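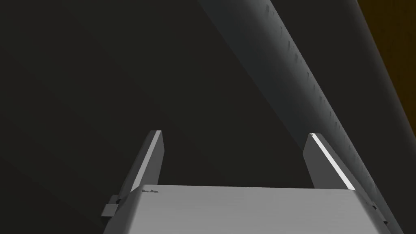
Crédit : Frida Gunnlaugsson

Bonjour à toute l'équipe de Fiven,

Voilà donc des nouvelles de la bibliothèque itinérante, avec un peu de retard (la faute à janvier, qui a été long, et à une imprimante en grève !). Je vous avais promis un point à mi-parcours, et je suis plutôt contente de ce que j'ai à raconter.

D'abord le fonds. Grâce à votre subvention, nous avons passé la barre des 1000 volumes catalogués, et je ne vous cache pas que j'ai fêté ça toute seule dans la réserve avec un paquet de biscuits. Les romans policiers partent toujours les premiers, les bandes dessinées suivent de près, et les livres de jardinage, que je croyais condamnés à prendre la poussière, sont réservés jusqu'au printemps. Par contre, nous manquons cruellement de livres en gros caractères. On m'en demande à chaque tournée et je réponds toujours la même chose, c'est-à-dire que ça vient.

La tournée elle-même compte maintenant 15 arrêts. J'ai ajouté les deux derniers à l'automne, le hameau de Flirov et la résidence Baldursdóttir, où l'on nous attend dès 14 heures avec le café déjà servi. Flirov est plus compliqué : la route est étroite, le demi-tour se fait dans la cour d'une ferme, et quand il gèle j'annule la veille au soir par téléphone.

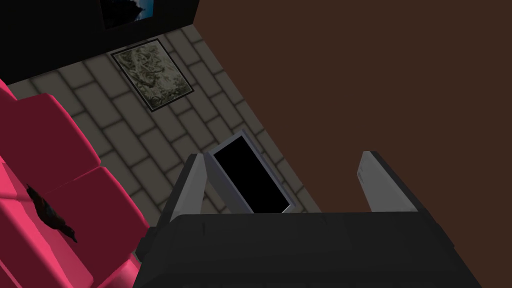

Pour Þröstur Gunnlaugsson, il faudrait y passer plus souvent, quitte à rester moins longtemps : il me répète qu'un mois entre deux passages, c'est trop pour les gros lecteurs et que les enfants oublient la date. Je crois qu'il a raison, mais ça veut dire du carburant en plus et une demi-journée à trouver quelque part dans mon planning. J'aimerais essayer jusqu'à l'été et vous dire ensuite ce que ça donne.

Côté logiciel, nous sommes passés à Zultine pour les prêts. Les débuts ont été pénibles (j'ai perdu toutes les réservations d'un village, pardon encore à eux !) et puis tout s'est calmé. Les relances partent enfin toutes seules.

Pour le budget, le poste achats est presque consommé, le poste entretien beaucoup moins. Est-ce que je peux basculer une partie du second vers les gros caractères ? Il me faudrait votre accord écrit avant de passer commande chez le libraire. Le tableau des dépenses suit dans un envoi séparé, dès que j'aurai retrouvé la facture des étagères.

À très vite,
Frida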